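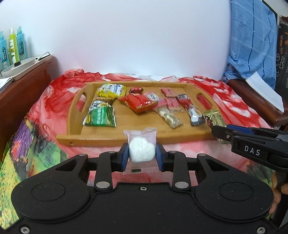 A single wrapped candy, with the wooden tray behind it.

How to Put Together a Snack Tray for the Guest Room

Posted 30/03/2024

I love a guest room with a snack tray in it! People get in late, they've been on the road, they don't want to go poking through your kitchen at eleven at night, and then they find a tray full of little wrapped things on the bed and suddenly they're eight years old again. It takes fifteen minutes once you have the packets in the house, and you can do it with whatever your corner store sells.

What you need

One serving tray with raised sides. Mine is light brown wood with handle holes at the ends, and I like it because nothing slides off when you carry it upstairs. A flat board looks nice but the round candies will roll right off it (ask me how I know).

A mix of individually wrapped snacks. Get a few more than you think will fit, so you have something to choose from.

A couple of coffee sachets, if there's a kettle within reach.

Step 1. Shop for variety

Go for different sizes and textures before you worry about flavors. You want something puffy, something crisp, something soft, and one thing that's just sugar. I had a big basket from Longo this time, plus a few odds and ends from Asport, which has the best bins of loose wrapped candy. Buy single packets where you can. The giant bags are cheaper per piece, but you end up with forty of the same biscuit and a very boring tray.

Check the dates while you're at it, and give each packet a gentle squeeze. A puffed bag should push back a little. If it's gone flat, there's probably a tiny hole in the seam and the snack inside will be stale.

Step 2. Spread everything out

Don't load the tray straight from the shopping bag! Put it down on the bed and lay the packets on the bedspread in front of it, so you can see all your colors at once. This is my favorite part. Turn everything face up and move things around. You'll notice right away if you've bought too much red. I always buy too much red.

Step 3. Start at the back

Bigger bags go on first, toward the back edge, leaning a bit if they'll lean. Then put flatter packets beside them and the small stuff where there's a gap.

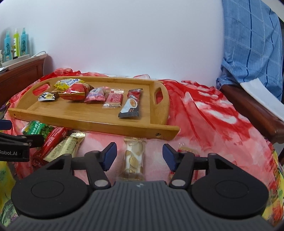 Keep going until the bottom of the tray is nicely busy but you can still pick up any one packet without starting an avalanche. Six is a good number for one guest on a tray this size. For two people I go up to 8, and I make sure there are two of the really good thing, whatever that is, to keep the peace.

Coffee sachets are long and skinny, so slide them in at one end where they won't get buried. Wrapped pastries crush easily. Keep those for last and never put anything on top of them.

Step 4. Play with the colors

Put a red packet next to a yellow one and they both look brighter. Two reds side by side turn into one big blob. Gold wrappers go with everything, so I hold a few back and use them to fill in at the end. Clear wrappers are pretty too, especially with a pale candy inside, but they get lost behind a printed bag. Give them a spot at the front.

Step 5. Do a reach test

Stand where your guest will stand and take something from the tray with one hand. Did three other things come with it? Take one out and try again.

Where to put it

The foot of the bed is lovely for the first evening, and a busy floral bedspread makes it look like a picnic. After that your guest will want to sleep there, so clear a little space on a dresser or side table too. Keep it out of direct sun if there's any chocolate involved.

Leftovers

Whatever didn't make the tray goes in a Driklow tin in my hall closet, and I top up from that in the morning. In October I do the same tray with caramels and ginger cookies, and I swap the coffee for cocoa.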